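Plirkness countertop ice maker
Section 3. Set-up and first batch

Read this before plugging in. Most calls we get are from people who skipped the standing time. Applies to the plain model and the one with the Sturent filter housing. If you have the older Ticona drain cap, see the note at step 9.

What should be in the box: main unit, ice basket, scoop, drain cap, fill jug, power cord, one filter cartridge (filter model only). Anything missing, write to the seller first, not us. Keep the carton until the first week is done.

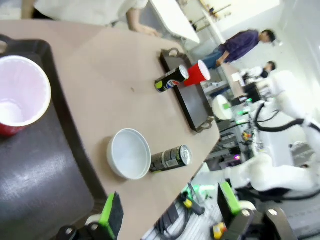

BORNELL, Sep 13, 2024
Revised by Ewurabena Owusu. Replaces the June sheet. Changes are in steps 3, 7 and 9, plus the cleaning part. If your sheet says to fill to the top of the window, throw it out, that was wrong.

Placing the unit

1. Take off all tape. There are strips inside the lid too, and one under the basket. Check twice.

2. Pick the spot. Level, hard, out of direct sun. Not next to the stove, not on carpet. Leave a hand's width clear on both sides and at the back where the fan blows out. Room should be no warmer than 89 F.

3. Stand it upright and leave it alone for 12 hours. Unplugged. Yes even if the box came upright, you don't know how it rode in the truck.

4. Wipe the inside with a damp cloth. No bleach, no scouring pads. Basket and scoop get washed by hand in warm soapy water. Neither one goes in the dishwasher.

CAUTION: Do not tip the unit on its back to look underneath. If it has been tipped, go back to step 3 and start the clock over.

Power

5. Plug straight into a grounded outlet. No extension cord, no power strip. The unit draws 280 watts with the fan on full, and sharing an outlet with a kettle will trip the breaker in a lot of older buildings.

6. The light marked WAIT comes on. Leave the lid shut till it goes out. If it blinks instead, unplug, wait five minutes, plug back in. Still blinking, see Section 6.

Water

7. Fill with the jug to the line marked FILL. Stop there. Drinking water only, cold from the tap is fine. The tank takes 1,780 milliliters at the line. Do not use hot water, soda, juice or anything flavored.

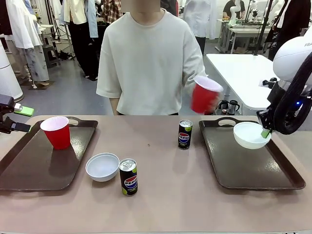

Overfilling is the other big one. Water above the line gets into the basket area, the cubes come out stuck together, and the sensor reads the clump as a full basket and stops. If you went over, use the drain, don't try to bail it out with the scoop.

8. Filter model only: push the cartridge into the Sturent housing, quarter turn to the right until it clicks. Arrow faces the front. Run one tank through and dump it. The water may look gray at first, this is normal carbon dust.

9. Check the drain cap. Finger tight. The old Ticona cap has a loose washer that falls out when you unscrew it, so look for it on the floor before you call. New caps have the washer molded in.

First batch

10. Press SIZE to pick small or large. Small for the first run please.

11. Press START. You will hear water moving, then a hum. A loud clunk when the cubes drop, also normal.

12. Throw away the first three batches. Cubes will be thin and a bit cloudy. They get better once the plate is cold.

13. When FULL lights up, empty the basket into a bowl or a freezer bag. The basket is not a freezer. Ice left in it melts back down to the tank and gets made over again, so if the thing is running for a party, empty it early and often.

Note: serve from a tray or bowl on another table. Guests scooping from the unit leave the lid open and then everthing slows down. Keep the scoop outside the basket, handle up.
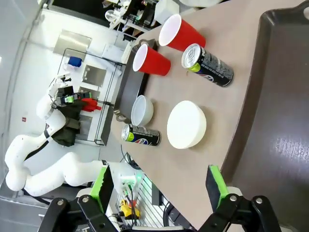

Cleaning and draining

Every day it's in use: drain the tank, leave the lid up, let it dry. Takes two minutes.

Every week: run the cleaning cycle.
- Unplug. Drain. Basket out.
- Plug in, fill to the line with plain water plus a capful of white vinegar.
- Hold SIZE and START together until CLEAN lights.
- When it stops, drain and run two rinses with plain water.
- Dump the next batch. It will taste of vinegar.

Before storage: drain, tilt slightly forward over the sink with the cap off, wipe dry. No more tilt than you need. Store upright. The cord goes in the basket, the scoop on top of it.

CAUTION: Unplug before draining. Every time. Do not pull the plug with wet hands.

Setting a serving table

Put the table away from the unit, a few steps at least, so people aren't lined up in front of the fan. Cups within reach, bowl for ice, cloth for drips. Lidded bowl if you're outdoors.

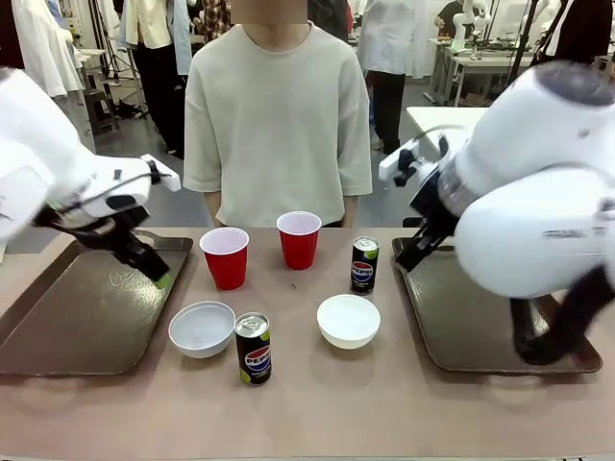 Fig. 4. Table with a tray at each side.

Keep drinks and ice off the top of the unit. The lid is not a shelf and the hinge will go. Hinges are not covered by the warranty, Perrine Bouvier in parts can quote you for a new one, have the serial number ready (sticker on the back, lower left).

Go on to Section 4 for timer settings.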